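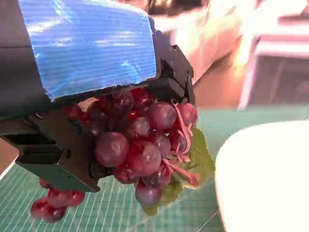 **Figure 2.** Artificial red grapes held between the fingers of a gripper.

## 4. Sample and coding

The study looks at how newspapers in the Osum region covered bomb threats against public buildings when no device was found. The sample includes threats made against courts, town halls, consular offices and railroad stations. Threats against schools were left out. Most papers in the region have a standing policy of not reporting them, so coverage is thin and the stories that do appear are unusual in other ways.

A threat entered the sample if it led to a full or partial evacuation and if the police later stated in writing that nothing dangerous had been found. In all, 39 threats met both conditions. Several more were dropped at this stage, either because the police statement could not be located or because the building was cleared for a different reason on the same day, such as a fire alarm.

For each threat we collected every article published in the following seven days. Articles came from the Ragnarsson press archive, which holds the full text of the daily papers in Osum, and from the websites of two local papers in Stoltard that the archive does not cover. After duplicates and reader letters were removed, some 800 articles remained. Agency copy printed without changes was kept once for each paper that ran it, with a marker in the data so that the analysis could be repeated without it. The last threat in the sample dates from June. Web copies of all articles were last checked on October 25, 2025, and the later version was saved wherever the text had changed.

### 4.1 What was coded

The unit of coding was the single article. The coders first recorded whether the headline used the word "bomb," the word "threat," both or neither. They then recorded the first named or unnamed source for the claim that a device might be present. Sources fell into five groups: police, building staff, elected officials, witnesses, and other media. If an article gave no source at all, this was entered as its own value and not as missing.

Suspicion was coded separately. An article was marked as naming a suspect if it linked the threat to a person, a group or a foreign state, even in hedged terms. A sentence saying that a group "had not been ruled out" counted. A sentence saying only that the police were investigating did not. In the early rounds this rule caused the most disagreement. Many articles mention an earlier incident or a current political dispute in the last paragraphs without stating that there is any link. We settled on counting such passages only when the article itself offered them as a possible explanation. The rest went into a separate "background" field.

The all-clear was coded by position. A report that the search had found nothing could appear in the headline, in the opening paragraph, later in the text, or nowhere. Articles published before the police statement were excluded from this item, though they stayed in the sample for everything else.

### 4.2 Coder agreement

Two coders worked from the same written guide. Both had been trained on articles from outside the sample period. They coded the first batch separately, compared results, and changed the guide in places where the wording had been read in different ways. The batch was then coded again from the start under the new guide. Disagreements after that point were settled by discussion, and the original codes were kept in the file.

Agreement was high for the headline and all-clear items and lower for the source item. The trouble with sources lay mainly in reports that quote a police spokesperson through another newspaper. Under the final guide these are coded as "other media" if the quoting paper is named and as "police" if it is not. We are aware that this treats careful attribution as one step further from the police than careless attribution. The alternative was to ask coders to judge whether a reporter had made a phone call, and they had no way of knowing that.

Coding was done in Suvitari, a text annotation program that keeps a log of every change. The log was used to check whether coders drifted over time. The later batches showed slightly fewer articles marked as naming a suspect, but this follows the mix of threats in those batches, which included more railroad stations and fewer consular offices.

### 4.3 Limits of the material

The sample contains threats that reached the newspapers. A threat that was handled quietly, with no evacuation, does not appear, and we can't estimate how many of these there were. Police in Stoltard publish a yearly total of threats received, but the total combines phone calls, letters and messages sent online, and it is not broken down by type of building.

Broadcast coverage is missing. For two of the larger evacuations, local radio carried live reports for most of the afternoon, and some newspaper articles plainly rely on them. Where the station is named this shows up in the source item. Where it isn't, the article may be coded as having no source.

Articles that were changed after publication are a further difficulty. The archive saves one version per day, usually from late evening. A headline that stood for an hour at noon and was then softened will be recorded only in its softened form. Our counts of headlines using the word "bomb" alone should therefore be read as low.

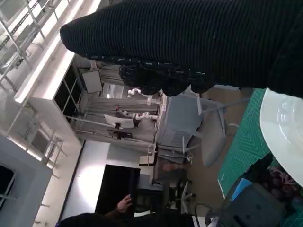

## 5. Results

The word "bomb" appeared without "threat" mostly in headlines from the day of the evacuation. By the next day nearly all papers had moved to "threat" or to wording that used neither term. The change came at about the same pace for courts and town halls. For consular offices it was slower, and the first-day wording was more often repeated in follow-up pieces.

Police were the most common first source in every type of building except railroad stations, where building staff came first. Witnesses were seldom the first source but were often quoted further down, usually on the evacuation itself and how long people had to wait outside.

Suspects were named in a minority of articles. These were concentrated in a small group of threats, nearly all against consular offices, and most of the passages were hedged. Follow-up articles rarely returned to the suspicion once the search had ended. It was neither repeated nor withdrawn, and a reader who saw only the first report would have had no later notice of it in the same paper.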